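I said I'd do a thread on the student robotics thing at the Emville community college, so fine, thread. I went in not buying it and I've come out buying maybe a third of it.

Background for the new people. I used to fix packaging machines. I now teach one evening section of intro automation at Emville and get roped into looking at other people's projects. So I'm not anti-robot. I'm anti-demo.

The project is called Cherkaoui. I asked why and got three different answers, so let's move on. It's a student team with an arm, a two-finger gripper and a camera down at the wrist. The arm is supposed to learn to handle cups from people driving it by hand a whole lot of times.

The pitch, word for word off their poster: "A general kitchen helper by the end of the school year." I have been reading posters like that since before these kids were born. Somewhere there's a warehouse full of general kitchen helpers, all of them waiting on one more part.

So what do they have right now? They have a table and a cup. They have 906 recorded runs of the arm doing things with that cup, which they are very proud of, and I'll get to why I'm less proud of it on their behalf.

First, some credit. The gripper is a sensible choice. Two flat fingers on parallel links, so the pads stay more or less square to each other as they close. Students always want to build a hand. Five fingers, tendons, the whole deal, and then it's spring and the thumb still doesn't work. These folks skipped the hand. Good.

They also write things down. There's a log and it has dates in it and people have filled it out when stuff went wrong, too. I've worked at plants with worse. My first plant had a clipboard and the clipboard was missing.

Now the complaining.

Everything about the setup is easy. White table, white cloth behind it, flat light, one bright cup. If you asked me to design a place where a camera could not possibly lose a cup, I'd come up with the same thing. Then they tell me the success rate and wait for my face to change.
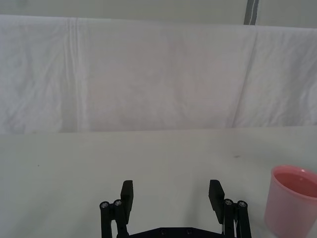
View from the wrist camera, fingers open, pink cup off to the right.

Look at how much of that is plain white. A kitchen has a toaster in it. A kitchen has a bag of bread half on top of the toaster and a window behind it with the sun coming in. The cup in a kitchen is probably the same color as the counter, because that's how people buy cups.

I asked what happens if you take the cloth down. Long pause. Somebody said they'd "planned that for phase two." Folks, I've been on projects where phase two was the retirement party.

To be fair to them, one of the students did have a decent answer once the pause was over. You start simple so that when it fails you know it's the arm or the code and you aren't chasing a shadow on the wall. I agree with that completely. I teach that. My problem is with printing a number from the simple version on a poster that says "kitchen."

So let's do the number. The poster says 220 test tries and that it grabbed the cup on nearly all of them. I asked where the cup was placed. "Different spots." I asked who picked the spots. The same person who did most of the driving when they recorded the training runs.

If you've taught anybody anything you see the issue. People have habits. I'd put money on that cup landing in the same patch of table over and over, and the arm getting really, really good at that patch.

I asked if I could put the cup somewhere. They let me, which I respect, because a lot of teams get weird at that point. I did 7 tries. I put it close to the edges mostly, once on its side, because cups fall over.

It got 3. It did not get the one on its side. It went down over the top of it, closed on air, lifted up and carried the air to where the cup was supposed to go. Very confident about it. Set the air down gently.

I'm not laughing at them. OK, I laughed a little, and so did they. But that was the best ten minutes of the visit, since right away two of them were arguing over whether it was a camera problem or whether the arm had never been shown a tipped cup. (It had never been shown a tipped cup. It's in the log. See, the log is good.)

And that's what I'd put on the poster. "It grabs an upright cup in the middle of the table, and we know one reason it can't do the other thing." I'd hire off that poster. Their advisor did not love my wording.

Other gripes, quick ones.

The pads. Flat, hard-looking, black. I asked if they'd tried anything grippier on the faces and the answer was that they'd had some foam on for a while and it peeled. Then use a different glue? You've got a curved plastic cup and a flat pad, you're holding it on two thin lines. Fill it up and try again.

Which brings me to the next one. They have never run it with anything in the cup. I'm told it's a rule about liquids near the electronics. Great rule. Rice exists. Dry beans exist. Put some weight in there.

Speed. One pick takes around 70 seconds from start to let-go. I don't care about speed on a school project and I said so. But the video on their page is sped up and the little note telling you that is on screen for about as long as a sneeze. Leave it up the whole time. It costs nothing and it's the first thing a person like me goes looking for.

The software. They're using a recording tool called Flimora to label the runs, and everybody hates it. It crashes if you rename a folder. I asked why they stick with it and the answer was that last year's team used it. That's the most realistic industry training in the whole building.

People are already asking me if it beats what Clultside is doing. I don't know. Clultside's team brought a robot to the fall open house that sorted blocks and it looked great, and they wouldn't let anyone touch the blocks. You can draw your own conclusions. I've drawn mine and I'd take the cup people.

Somebody else asked whether students should be doing this learn-from-driving stuff at all or whether they should be learning to wire a sensor and write a ladder program first. I go back and forth. I had a kid in my section who could explain the training code to me for an hour and had never stripped a wire. I showed him. Took two minutes. I'm not sure I could've gone the other direction that fast, so maybe I should keep quiet.

What I told the team to do before the regional showcase, for whoever wants it:

Have a stranger place the cup. Not a teammate, not a roommate who's been hanging around the lab.

Take the cloth down for one day. Just one. Write down what happens even if it's ugly.

Get a second cup in some boring color. Gray. White, if you're feeling brave on that table.

Record a bunch of runs with the cup tipped over, and keep some tipped ones back that the arm never gets to see.

Change "kitchen helper" to anything else.

They nodded at all of it except the last one. Apparently the posters are already printed.

I said I buy a third of it, and a few of you want to know which third. The arm, the log, and the fact that they handed me the cup when I asked. The rest I'll look at again when there's a toaster on the table.

Edit for the person who keeps replying that I'm gatekeeping: I brought them donuts and I'm going back. January 25, 2025 is the showcase, doors are open to the public, go put the cup somewhere rude.

Also if anyone has a glue that sticks foam to smooth plastic and stays stuck, my replies are open and I'll pass it along. Please don't say hot glue. They tried hot glue.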